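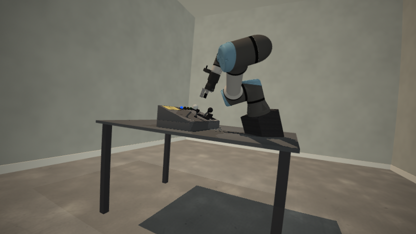

Robotic arm and control console on a dark table. Computer rendering.

Residency diary, Soltdale Theatre, February
Entry by the Office of the Artistic Director

The company began the second stage of work on Lovel this morning at half past nine. The full ensemble was called, together with the three musicians and the stage management team. Nayara Trindade, who is directing and choreographing the production, opened with a reading of the revised text in its new order. The reading ran longer than planned and was allowed to finish.

Lovel is a dance and theater work drawn from a cycle of letters in verse. The letters pass between a ferry pilot and her sister over one winter, and the cycle runs to 1,246 lines. At the close of the first stage the director had marked 806 of those lines for the stage. The text read today keeps 243 of them as spoken words. Most of the rest have been handed to movement or to the score, and a few passages have been dropped entirely. The ensemble was told which was which only after the reading, and two performers asked that the passage known as the ice letter be restored. The request has been noted and will be considered once the second act has been set.

The question that took up most of the morning was how much the audience needs to hear. In the first stage, spoken lines and movement often told the same story at the same time, and the showing to invited guests last fall drew comment on this point. Several guests said they had stopped listening in order to watch. Ms. Trindade has therefore asked that no gesture illustrate a word spoken in the same breath. Where the pilot says she has turned back, the dancer playing her is to be already still. The change is simple to state and was difficult to carry out. Performers who had learned the two together found that the body kept arriving on the word.

By eleven the opening letter had been taken apart and rebuilt twice. In the version now recorded in the prompt book, the sister speaks from the upstage bench while the pilot crosses on the diagonal with the cellist behind her. The cellist walks as she plays. A harness for the instrument was supplied by the Clillico workshop and was tried at two heights. The lower setting was preferred by the player, although it shortens her stride, and the crossing has been slowed to suit.

After the midday break the company worked in two rooms. Şengül Kılıçarslan, voice and text coach, took the four speaking performers through the sister's letters in the small studio. Her notes to this office ask that the verse be spoken at the pace of someone writing by hand, with the line breaks kept but not marked by a drop in the voice. She also reports that the second letter is being spoken too sadly. At that point in the story the sister has no bad news and is chiefly annoyed about a roof. Ms. Kılıçarslan had the performers give the letter as a complaint to a landlord, then asked them to keep the temper of it and lower the volume. This office heard the result at the end of the session and considers it a clear gain.

In the main hall the dancers returned to the crowd section at the landing stage. It remains the least settled part of the evening. The director's instruction is that the crowd should never form a picture, and that any cluster lasting longer than one musical phrase is to be broken by the person nearest its center. The dancers find this rule hard to follow while also keeping the count, and the count was lost on each run before the last. The final run held together through the entrance of the percussion. It was not repeated, at the director's wish, and the company will take it up again tomorrow without discussion.

Some practical matters should be entered. The floor at the downstage corner near the dock door is uneven and has been taped off until the production department can see to it. Barefoot work is suspended on that side of the hall. The costume fittings have been moved to the room above the box office, and performers are asked to go up singly so that rehearsal is not interrupted. Knee protection is to be worn for the landing stage section without exception, including when marking.

The running time of the first act, taken with a stopwatch this afternoon, is 60 minutes. The agreement with the Orellana Festival allows for an evening without an intermission, and a first act of this length makes that arrangement uncomfortable. Two remedies were put forward. The first is to shorten the storm, which the composer would accept if the cut were made before the reprise. The second is to place a pause of a few breaths between the acts, with the house lights kept down and the musicians remaining in their places. The director favors the second. This office has asked to see both before giving a view, and has written to the festival to learn how firm its closing hour is.

Late in the day the composer played the company a draft of the music for the last letter, which the pilot writes and does not send. No movement has been made for it. The ensemble listened lying on the floor of the hall, and Ms. Trindade asked that each of them write down one line of the text they expected to hear over it. The slips were collected and have not yet been read.

Rehearsal ended at ten minutes to six. Tomorrow's call is for dancers and cellist at nine, with the speaking performers to join at eleven. The ice letter will be read once more before lunch.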